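Washroom counters at Iltlow hall finished, doors open again

Posted 4th June

The two washrooms at the Iltlow community hall are back in use after a refit that ran well past the date on the poster. Stone tops in, new taps, new lights. Hooks on the backs of the doors, finally.

The old counters went at the start of the spring. Chipboard under a thin white skin, swollen along the front edge where people lean, and soft enough by the end that you could push a thumb into it. Hall manager Elfriede Lindemann had been taping the corners down. "I was buying tape every month," she said. "At some point you have to stop buying tape."

The new tops are marble in a beige and brown mix, with the same stone carried up the wall behind as a backsplash. It was cut by Rastogi, the yard on the Rimen road, from slabs left over from a bigger job, so the hall got it cheaper than the list price. Total for stone, cutting and fitting across both rooms came in under the quote. The rest of the money went on plumbing, which did not come in under the quote.

Wycliffe Mutiso did the fitting. He told us the walls were the problem. Neither room has a square corner and the back wall in the larger one bows out in the middle, so the backsplash had to be trimmed on site and the joint sealed by hand. He was on his knees in there for most of a week. Pale sealant was picked to go with the lighter parts of the stone, after a darker one was tried on an offcut and nobody liked it.

The hall raised 386 pounds towards the work from the plant sale and the soup lunch. The remainder came from the repairs fund and a grant from the Stenier Trust, which also paid for the lights. Receipts are in the blue folder in the office for anyone who wants to look.

A few things for regular users to know.

Marble stains. Lemon, vinegar, most bathroom sprays and anything for limescale will mark it, and the mark won't come out. There is a bottle of plain stone cleaner under each basin with a cloth. Use that or just water and a bit of washing up liquid. Please dont bring bleach from home, however kind the thought.

Wipe up puddles by the taps before you go. The water here is hard and it dries white.

Hair dye is banned in both rooms. The drama group know why.

Small items left on the counter, toothbrushes, combs, hand cream and so on, will go in the lost property box at the end of each day. Overnight guests during the walking weekend can leave their wash things out, but put a name on them. Last year the box ended up with 30 toothbrushes in it and not one was claimed.

The walking weekend is the first big test. Ximena Xolalpa, who is running the bookings, has 84 people down for the Saturday-style breakfast and a good number of those are sleeping in the main hall. That's a lot of teeth to brush at 2 basins per room. She is putting up a rota and asks people to stick to there slot. Early walkers first, then families, then everyone else.

Still to come: a mirror for the smaller washroom. The first one arrived cracked and went back. Jinlong Kong is chasing the supplier and hopes to have the replacement up before the end of June. Until then there is a hand mirror on a string. The soap dispensers are also on order, bar soap for now.

The baby changing shelf has moved from the smaller room to the larger one, left of the door, and folds flat when not wanted. Straps are new. The nappy bin has moved with it.

Kiprono Chege has asked us to mention that the outside tap is off while the last of the pipework gets done, so allotment holders will need to fill cans from the kitchen. Side door is unlocked in the mornings. Boots off please.

Comments on the refit can go in the book by the entrance or to the office. So far the book has four entries, three about the lights being too bright and one saying they are lovely. Elfriede says the bulbs can be swapped for warmer ones if enough people ask, and she will decide after the walkers have gone home.

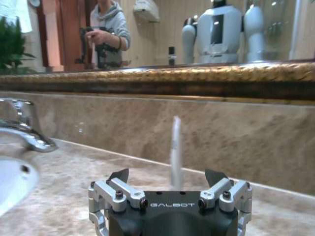
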